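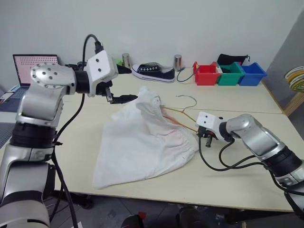 Chlorine bleach is the wrong first choice for yellowed whites. It reacts with protein residue from sweat and deepens the colour, and it weakens elastane. Oxygen bleach (sodium percarbonate) is slower and safer on cotton. Before treatment, spread the garment on a pale table, as with the white one here, and check the collar, underarms and cuffs under daylight. Mark any stains with a loop of thread. Pen marks may set in the wash.

Soaking

Dissolve the powder fully in water at 40 degrees before the cloth goes in. Undissolved grains leave stiff patches. Use one level scoop to five litres and keep the garment under the surface with an upturned plate. Six hours is enough for most cotton. Do not use this method on wool or silk.

Hard water

The supply at Hemside is hard, and a soak there needs half as much powder again. Lachlan Treloar in Prusham uses rainwater from the butt, strained through muslin, and keeps to the standard dose.

Rinsing and drying

Rinse twice in cold water. Residual alkali turns yellow under the iron. Dry outdoors if possible, inside out, and iron while slightly damp. If a mark is still visible, repeat the soak before ironing.

Last revised July 29, 2019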